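Call for Participants: People Who Don't Believe in Productivity Advice

Posted 2021-02-07 | 41 comments | 176 shares

You have read the articles. Get up at 5. Clear your desk. Write down the thing you dread most and do it first. If you are anything like us, you have also wondered who checked any of this, and how.

Hagedorn is a small research office, and we are looking for 600 adults who work from home at least part of the week. We want to find out if the usual tips for a better workday do anything at all over a stretch longer than a weekend. Our guess is that most of them do very little. We could be wrong, and the study is set up so that we can be.

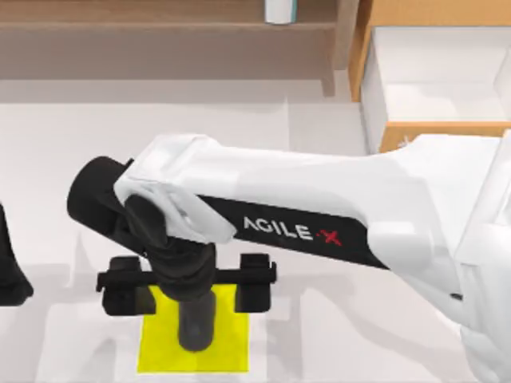 White arm marked AGILE X over a light gray tabletop.

The study is called Skarkow and it runs for 4 weeks in July. You will be put in one of 5 groups by chance. Four groups each follow one rule, such as no email before lunch or a fixed quitting time. The fifth group changes nothing and just keeps the diary. You can't pick your group, so please don't write to ask. People who pick the tip they already like tend to report that it works, and we have seen enough of those reports.

What you would do: fill in a short diary at the end of each workday, and answer a longer set of questions at the start and at the end. The diary is dull. If you miss a day, leave it blank - don't make it up on Friday from memory.

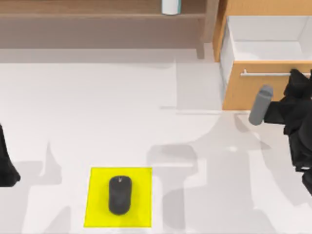

We don't sell an app, a planner or a course, and we won't send you tips afterward. The money comes from Haltilia, a foundation that gets to read the results at the same time as everyone else. That is in the contract, and you can ask to see it. We would ask.

You can take part if you are 18 or over, work for pay, and expect to be working all through the study. You can't take part if you coach people on time use for a living, or if you live with someone who has already signed up.

Pay is a flat fee, sent after the last set of questions. You get the full fee if you fill in most of the diary, whatever you say in it. Saying nice things about your rule earns you nothing extra.

To sign up, write to the study desk at Hagedorn with "Skarkow" in the subject line. Tell us what kind of work you do and how many days a week you do it at home. Skip the life story.

Related calls
Sleep diaries: night shift workers wanted
Grallow reader panel, second round
Do standing desks help? Sign-up closed
Part-time interviewer, phone work, evenings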